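Chapter 7
The Bathroom Sink and What Goes Around It

Before I wrote a word of this chapter I went and cleaned my own bathroom sink, mostly out of guilt. I'd been teaching the housekeeping course at Lostcombe for years, telling people to wipe down the vanity every evening, and mine had a ring of dried toothpaste on it you could have dated like a tree. So if yours looks the same, welcome! You're in good company and we can get started.

A vanity is really two jobs stuck together. There's the sink, which gets water, soap and hair all day long, and there's the piece of furniture it belongs to, which mostly gets ignored (until a door swells up or the finish goes cloudy). Beginners scrub the first and forget the second. I did it for ages. I'd have the faucet shining and then catch the drips running down the front, all dried on and gray.

In this chapter we'll go from the top down. Section 7.1 is about clearing off: cups, brushes, the soap, that one bottle with a teaspoon left in it. Section 7.2 covers the bowl and the drain, and I've put the hair trap there too, sorry. Section 7.3 moves on to the fronts, handles and sides, and 7.4 finishes with the floor along the bottom edge and the door of the room, which picks up more fingerprints than you'd think.

You won't need much. Two cloths, a soft brush, dish soap and a small bucket will carry you through every exercise. I mix mine weak, one capful of soap to 2,000 milliliters of warm water, and I pour off 200 of that into a cup for the brush work so the bucket stays clean longer. If you have the Prolura workbook, the mixing table is on page 23.

One more thing before we begin, and it's about white. White fixtures and white doors are lovely to clean (you can see what you've done!) but they show every streak, so wring that cloth out harder than feels right and go over everything a second time with the dry one.
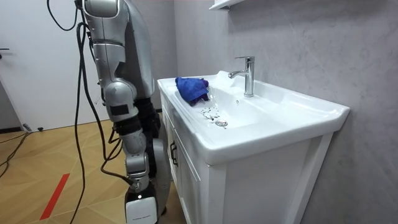 Figure 7.1 A white bathroom sink vanity, with a smooth white door in the same room.

Warm-up

Stand in the doorway of your own bathroom with a notebook. Write down every surface you can reach from the sink without taking a step, then mark the ones you cleaned last week. My list ran onto a second page, and I had marked four of them. Keep yours handy, we'll use it again in 7.3 when we get to handles.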